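Protokoll der Arbeitsgruppe Regeln am Robotertisch
Sitzung vom 9. Mai 2018, Besprechungsecke bei Hulness
Anwesend: 7 Leute, zwei davon von Pisetti zugeschaltet (der Ton war diesmal richtig gut!)
Protokoll: ich, schon wieder

Vorweg: Ich schreibe wie immer so mit, wie geredet wurde, und sortiere nur ein bisschen. Wer etwas anders in Erinnerung hat, schreibt es bitte direkt unter das Protokoll und fängt keine neue Mailkette an. Die letzte hatte 73 Nachrichten, und die will ich nicht noch mal lesen müssen.

1. Altes Protokoll

Angenommen mit einer Korrektur. Ich hatte geschrieben, Arrieta übernimmt die Schulung für die neuen Bediener. Stimmt nicht, Arrieta liefert nur die Unterlagen, die Schulung machen wir selbst. Entschuldigung dafür!

2. Wer darf in den Arbeitsraum greifen, und wann

Hier haben wir am längsten gesessen, fast 40 Minuten. Wir hatten ja bisher den schönen Satz »Bei laufendem Betrieb nicht hineingreifen«, und jeder versteht darunter etwas anderes. Gilt eine Pause im Programm als Betrieb? Gilt es, wenn beide Arme stillstehen, die Motoren aber noch Strom haben? Pisetti sagt klar ja, und nach einigem Hin und Her waren wir alle dabei. Ein Arm, der gerade nichts tut, kann im nächsten Moment wieder etwas tun.

Neue Fassung, so beschlossen: Wer etwas auf dem Tisch anfassen will, hält das Programm an, sagt laut »Halt« und wartet, bis die zweite Person das bestätigt. Erst dann Hände rein. Bei Arbeiten am Arm selbst (Greifer, Kabel, Kamera) wird der Strom abgeschaltet, ohne Ausnahme. Der Einwand, dass danach jedes Mal die Grundstellung neu angefahren werden muss, ist berechtigt und nervt mich auch. Bleibt trotzdem so.

Offen ist, wie wir es halten, wenn abends nur eine Person da ist. Mein Vorschlag war, dann gar nicht mit beiden Armen zu fahren. Dafür gab es Nicken und ein Murren, also vertagt.

3. Kabel

Kabelbinder an jedem Armglied, das ein Kabel mitführt, und zwar so, dass am Gelenk genug Luft bleibt. Zu stramm ist genauso schlecht wie zu locker. Ich durfte zum Beweis noch mal erzählen, wie mir im Winter ein Stecker abgerissen ist – danke der Nachfrage, es war teuer. Vor jeder Schicht fährt man die Arme einmal langsam durch ihren Bereich und schaut dabei nur auf die Kabel. Schlaufen, die vor dem Tisch herunterhängen, kommen mit auf die Prüfliste, daran bleibt man nämlich auch mit dem Ärmel hängen.

4. Tischordnung beim Aufräumen mit Büromaterial

Für das Projekt Ritemum brauchen wir endlich eine gemeinsame Regel, was vor dem Start auf dem Tisch liegen darf. Der Ablageständer steht hinten links an der Wand, die großen flachen Sachen wie Mappe und Drucksachen kommen nach rechts, der Kleinkram (Kleberolle, Stift, kleine Blöcke) verteilt sich vorne. Verteilt heißt wirklich verteilt! Wenn alles hübsch in einer Reihe liegt, lernen wir über das Greifen herzlich wenig. Die Teile müssen trotzdem so liegen, dass mindestens ein Greifer drankommt, ohne dem anderen Arm in die Quere zu kommen.

Gestritten haben wir über Blätter und Hüllen, die übereinanderliegen. Pisetti möchte das verbieten, weil spiegelnde Folie und Kamera sich schlecht vertragen. Ich finde, im echten Büro liegt immer irgendwas übereinander. Kompromiss: erlaubt, wird aber im Laufzettel vermerkt.

Zum Laufzettel selbst: Datum, wer bedient, wer danebensteht, was liegt auf dem Tisch, was lief schief. Mehr nicht. Die alte Fassung mit der Skala von 1 bis 8 ist gestrichen, die hat sowieso jeder nach Gefühl ausgefüllt.
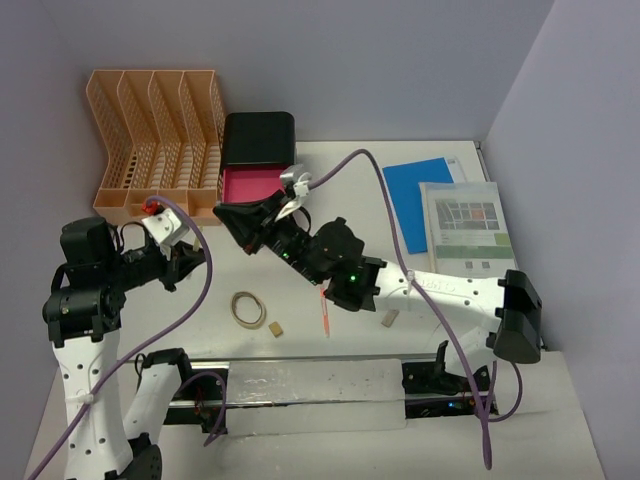 5. Greifer und Zubehör

Bevor ein Lauf beginnt, werden beide Greifer einmal auf- und zugefahren. Wer dabei ein komisches Geräusch hört, fährt nicht los und holt jemanden dazu. Arrieta schickt uns bis Juni eine Liste mit Verschleißteilen, danach legen wir fest, was wir auf Vorrat hinlegen.

Kameras am Handgelenk werden nach jedem Zusammenstoß nachgemessen, auch wenn es nur ein kleiner Stupser war. Die Frage, was ein Stupser ist, haben wir aus Zeitgründen nicht mehr angefangen!

6. Wer macht was

Hulness: neue Fassung von Punkt 2 schreiben und groß neben den Tisch hängen.
Pisetti: Vorschlag für den Betrieb mit nur einer Person.
Arrieta: Schulungsunterlagen und die Teileliste.
Ich: Laufzettel kürzen, Prüfliste um die Kabelschlaufen ergänzen.

Nächstes Treffen im Juni, Termin kommt per Mail.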